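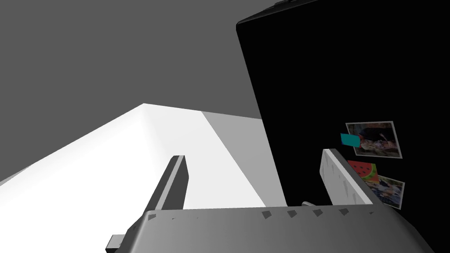

Radu Crăciun wants to know why anyone would pay for Borwood when there are free simulators all over the place and a free weekend to learn one. Fair question Radu! I was going to write two posts about this and now it's going to be a long one, sorry everybody.

2/ Quick background if you don't follow me for robot stuff. I train small manipulation policies, mostly pick and place, mostly for people who can't afford a big lab. I've built my own sim rooms for years. They're ugly. Gray box, gray table, cube. You'd recognize one of mine from across the street.

3/ Borwood sells the rooms. You pay $157 a month for one seat, you get the scene library, the wrist view and the overhead view, a handful of grippers, and a scripting layer in Python. I paid for my own seat. No discount, no free month, they don't know I exist (they might after this).

4/ What sold me was the clutter on the walls. Look past the fingers at the black panel. Snapshots with white borders, a teal tab, a little watermelon card. A vision policy that grew up in my gray box sees one watermelon and loses its mind. I want it bored by watermelons before it ever gets near a real room.

5/ Install. Ugh. The installer went fine on my Linux machine and then the license check wouldn't take my login until I'd made a second account for the "workspace," which has its own password, which can't be the same password. I wrote to support at 11 at night and had an answer with my breakfast, so points for that.

6/ After that it's fast. I had a gripper in a room in under an hour and most of that hour was me scrolling through rooms going ooh. There are 400 in the library right now. Are they all different? Come on. A good chunk are the same room with the furniture shoved over. I don't mind that, it's useful for training, but the sales page makes it sound like 400 architects were involved.

7/ Grippers! You get a few generic two-finger ones and you can bring your own if you have a clean model of it. I brought in the Zatov because that's what's bolted to my desk. Import took the geometry fine and then got the finger travel wrong, so for a whole evening my gripper could open wider than it ever could in life. Check your joint limits. Please. Check them twice.

8/ Cosmin Nedelcu asks in the replies if the wrist view is believable. Mostly, yes. The fingers sit where fingers should sit and they block stuff the way they do on the real arm, and that's the part I care about. My old setup had the camera floating in a spot where no bracket could ever hold it, and every policy I trained that way was a total baby on hardware.

9/ What isn't so believable is the light. It's very even. Walls come out smooth and flat and there's barely a shadow on them. My real workspace has a window and a terrible desk lamp and at 4 in the afternoon the whole thing turns orange. You can randomize lights in Borwood but the slider is timid. I cranked it all the way and it still looked like a dentist's office.

10/ So I wrote my own light script, and I'll share it when it's less embarrassing. It's thirty lines and a comment that just says "why."

11/ Same place, other view. Open fingers, lots of bare gray wall, one piece of abstract art up in the corner with a big mustard block in it. I kind of love that print?? I'd hang it. But look at how much of the view is plain gray. If your policy needs something to lock onto in order to know where it is, a spot like this is where you find out, so I started throwing in a lot more starting poses that face nothing much.
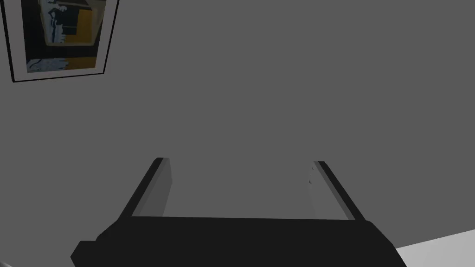 12/ Numbers, because somebody always asks. I ran 2,000 episodes of one boring task: reach, grab a small block, put it in a tray. Different rooms, different start poses, same policy I'd been using with my homemade gray box data. Ran it overnight on one graphics card, and the fan noise is now part of my marriage.

13/ I'm not going to post a success rate. I've got one policy, one task and one desk, and if I post a percentage it'll be in somebody's slide deck by Friday lunch and I'll have to live with it. What I'll say is that on the real arm it stopped freezing up when I moved the poster behind the table. Before, moving the poster was basically an off switch.

14/ It still misses the block when it's close to the tray edge. It missed it before too. Pretty rooms don't fix a bad approach angle, and I knew that, and I was still hoping.

15/ Anca Tudose says she tried the Toma room packs instead and liked them better. I've only used the Toma trial so take this lightly, but the objects felt nicer over there (drawers that move like drawers!) and the rooms felt emptier. If your job is opening cabinets go look at Toma first. If your job is seeing through a mess, I'd stay with Borwood.

16/ Things I love, in no order. The scripting layer reads like a person wrote it. You can save a room, a pose and a seed as one little file and send it to a friend, and they get exactly your view. Vasilică Lungu sent me one that broke my policy in the first second and I've never been so happy to get an attachment.

17/ Also the undo works. I know! But if you've spent time in other scene editors you know why that gets a post all to itself.

18/ Things that bug me. Exports are slow. The search box in the library wants the exact name of a room, and the rooms have names like "den_b_alt," so good luck. Contact is a bit soapy, thin things slide out of the fingers when they shouldn't. You can tune it, but the default should be better at this price.

19/ And one seat means one machine. I've got a desktop for training and a laptop for fiddling on the couch, and every time I switch I have to sign out on one and sign in on the other. I left the desktop signed in at the Pesorstead meetup and spent the first part of my own demo on the phone asking my husband to go click a button.

20/ Cosmin Grecu wants to know if it's worth it for a student. At $157 a month, probably no, unless you've got a deadline and a very specific itch. Grab one month, make all the data you can, cancel. Write your scripts before you pay so you aren't burning the first week on them like I did. They let you keep what you've rendered after you cancel, I asked support and got a clear yes in writing.

21/ For a small shop with a real arm and a real customer I'd say go for it. I used to lose days building rooms that looked like the inside of a filing cabinet. I'm not a room designer. I have proven this many times.

22/ Radu, back to you, since this started with you. The free simulators are great and I still use one for anything that's about contact and force. I'd keep it even if Borwood were free. What I'm paying for is somebody else's stuff on the walls, and a wrist view I didn't have to fight with.

23/ I'm renewing for one more month. Next up is a two-arm task, and I already know the second arm is going to block the camera half the time, so expect complaining.

24/ Oh and for the three people who DMed about the joint limits thing on the Zatov import: open the limits tab after you import, type the travel in by hand, save, then close and reopen the room. If you don't reopen it the old numbers stick around. I've reported it. January build, might be fixed by the time you read this.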